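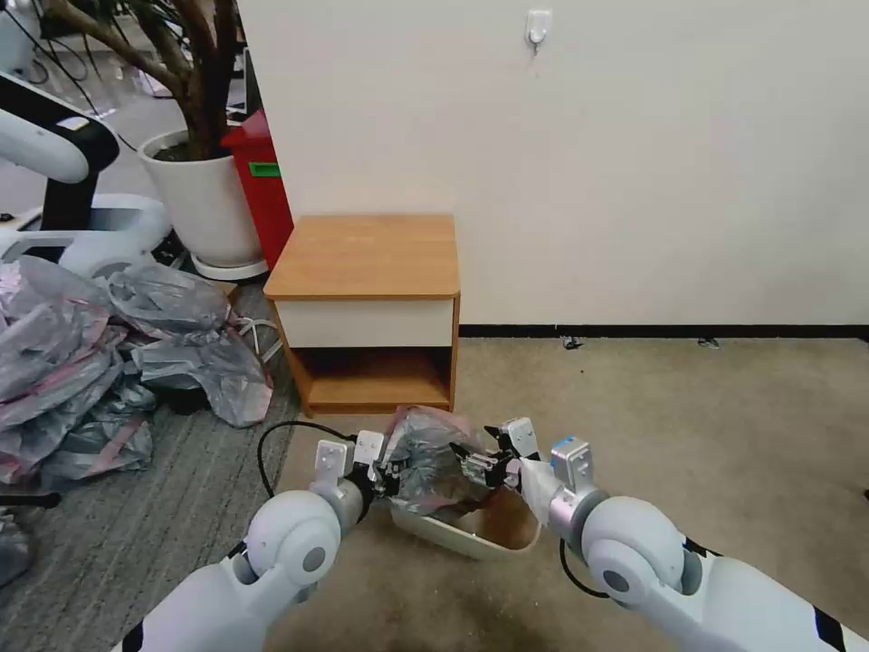

Does a robot have to follow rules? People will tell you "robots are safe," but ask them what they mean. Safe for whom? Doing what? Take a job as dull as handling plastic bags. The robot has two arms, each with a gripper that can pinch a bag, and a gripper can't tell a bag from your thumb unless a person has planned for that.

So grown-ups write rules. A common one is that people stay out of reach while the arms are moving. Another is that there must be a stop button close by. Good rules! But a rule on a poster doesn't stop anything.

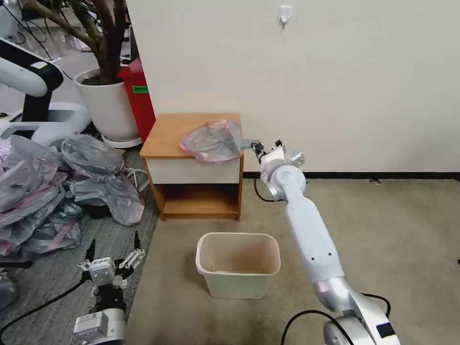
Somebody has to press that button and check that it works. How often? If the answer is "we did it in January," be suspicious.

Be careful with stickers that say "tested," too. Tested 2 times or 2000 times? You're allowed to ask. Petro Kobzar, who teaches robot safety at Mindley, says kids ask him that more than adults do.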